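September, late, past 11 I think

Finally started the cards. Only been saying I would since we moved in. The box from the hall closet, the one marked DESK MISC in my own handwriting, which was a lie, there's no desk stuff in it at all. Cards, cards, rubber bands gone gummy, a dead calculator, more cards. Three shoeboxes inside the box and one cookie tin.

Ghazala came by after work to help. Well, to sit. She sat and read the backs out loud and asked what everything was worth. Don't know. Don't care much either. A few maybe. The rest is lunch money from fourth grade.

Ate first, rice and the leftover peppers, then cleared everything off and washed my hands twice. She laughed at me for it. But you get one greasy thumb on a card and it's there for good, I have the proof, a whole row of them from the summer we lived on chips.

So the system. Writing it down bc I'll forget by tomorrow:

Red binder - the good ones. Anything with a clean border and four real corners.
Old blue binder - sets, in number order, gaps left open.
Cookie tin - doubles.
Shoebox - bent, chewed, drawn on (my cousin, with a ballpoint, still not forgiven).

The red one is new. Got it at Villanueva, the stationery place by the bus stop, not the big one. Stood there way too long deciding between it and a Fillberg in gray that was cheaper, but the gray had those rings that never close right and I've lost pages that way. The red one has stitching down the edge of the cover and it just looks like something you'd keep. Paid too much. Not writing down how much. OK $45, there. With extra sleeves.

The sleeves are tight, is the thing. Brand new, they stick to themselves, and you have to pinch the top open and blow in it a little like a bag at the grocery store. First ten cards took forever. Then got the trick of it: tilt the card, one corner in, let the rest follow, push from the top with the flat of a finger. Never the nail. Ghazala did one with her nail and we both went quiet and looked at it. It was fine. Small dent. She says it was there before. (It wasn't.)

What's in the boxes, as far as I got:

The Stornus ones, all the early ones, which I thought I'd traded away to that kid on the second floor. Nope. Under the rubber bands. The rubber bands left a brown line across the top two, so those go in the shoebox, sad, but the ones under are perfect. Like they never got touched. Smell exactly the same too, that sort of sweet cardboard smell, I put my whole face in the box and Ghazala took a picture which she is NOT posting.

Skesano - not many. Never liked them, everybody else did. Kept them anyway. Maybe do a page at the back or give them to her nephew, he's eight and collects anything with a monster on it. Ask her.

A pile of plain ones with just the symbols. Too many. Why did I keep every one. Into the tin.

Also one birthday card from my grandmother, stuck in between, with the two dollar bill still in it. Had to stop for a bit after that. Put it on the bookshelf. Didn't put it in a sleeve though I thought about it.

The order took an argument. I wanted by set, then number. Ghazala said by color, because then when you open it you get a whole page of red and then a whole page of blue, and who's going to check numbers. I said I would. She said when was the last time. Fair. So the red binder goes by color, orange and red ones up front, and the blue binder stays by number and everybody's happy. It does look better. Won't be telling her.

The pages go all pink when they're empty, from the red behind. Kind of hate to fill them.
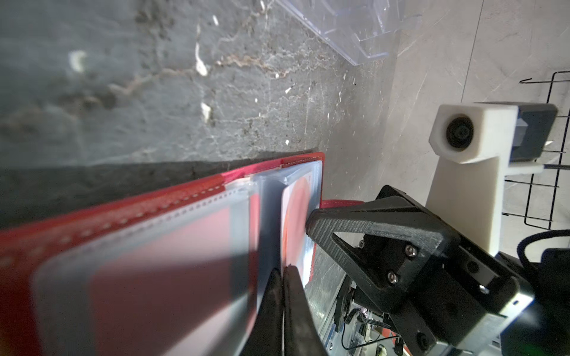 One of the orange-red ones, up at the far end. Red binder, page order still not final.

Counted what's left, guessing from the thickness of one stack, and it comes to 800 cards. Eight hundred! I was thinking a couple hundred tops. Bought sleeves for maybe half. So back to Villanueva, or order a pack online, but then the sizes never match and the punch holes are off by just enough to make the pages bulge. Go in person. Bring one sleeve along to compare.

Things for next time:
- move the lamp, it glares on the plastic
- the clear tray, put the sorted ones in that and not in piles, piles fall over
- soft eraser for the pencil marks on the backs?? look that up first, don't just try it
- NO coffee anywhere near
- find the lid for the tin

Back hurts from bending over. Ghazala left when she started yawning and took nothing, I told her to pick one, any one, and she said she'd pick when I was done so she could see them all. So now I have to finish.

Did 80 of the good ones tonight. Stopped in the middle of a page, which bugs me, there's a gap bottom right and I can't think what goes in it. Something orange. Thought I had another one, with the torn wrapper folded around it, pretty sure it's in the second shoebox. Not looking now. Teeth, bed. Call the landlord about the hall light in the morning, forgot agian today.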